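Ikley student robotics forum > Laundry challenge

gostix19
Our club has until March 7, 2020 to get the laundry task ready. The school paid 400 for parts and I'm not convinced we have a robot that does laundry.
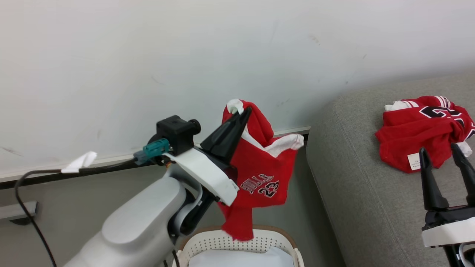 Left arm with a Bulls jersey, another still on the sofa.

One jersey in the air is a nice picture. I want to see 14 runs in a row, unedited.

wanyama_k
Fourteen is harsh for a student team. Idau got through on fewer in February.

gostix19
Idau also picked their own shirts. Same basket, same spot every time.

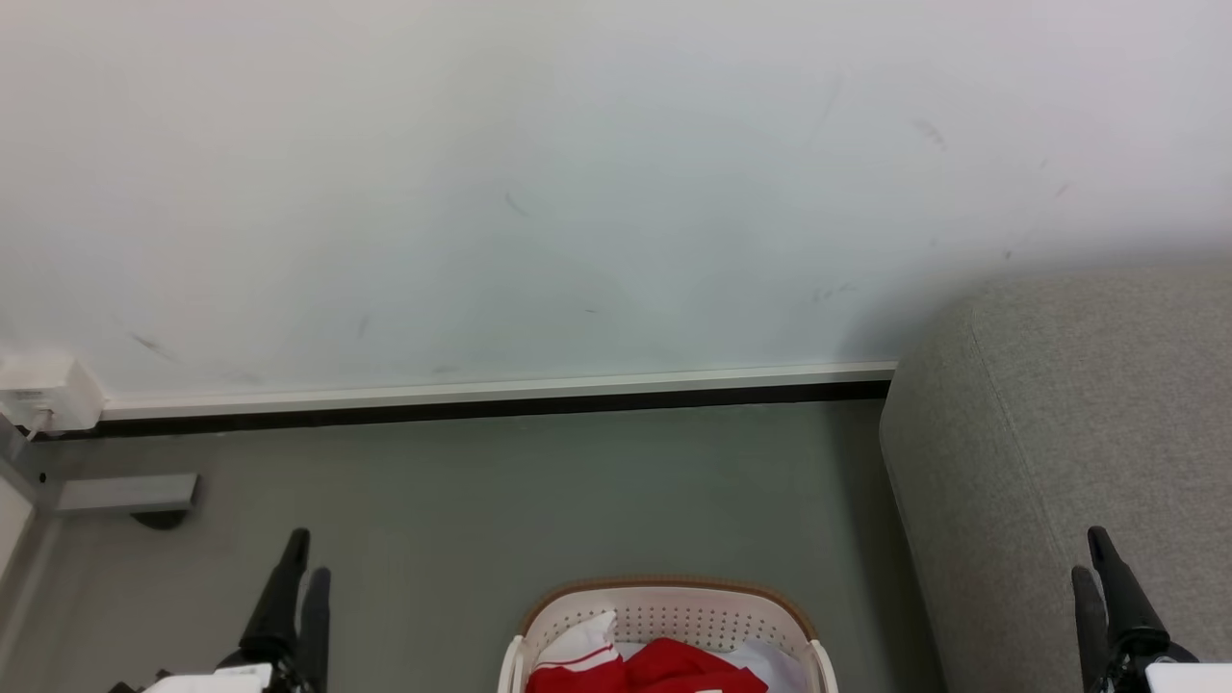
Frøydis Brekke
You should be picking your own shirts. Get one fabric right, then argue about the rest. I don't agree that it proves nothing.

gostix19
It proves it for one fabric. Our log says 19 tries and I can't tell from it what counted as a success.

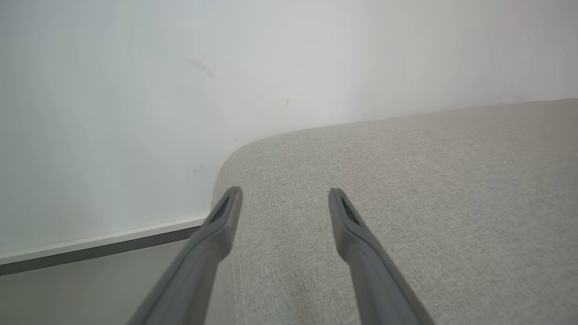
Wrist view, fingers open over the upholstery.

wanyama_k
Then fix the log first. I'll bring mine Tuesday.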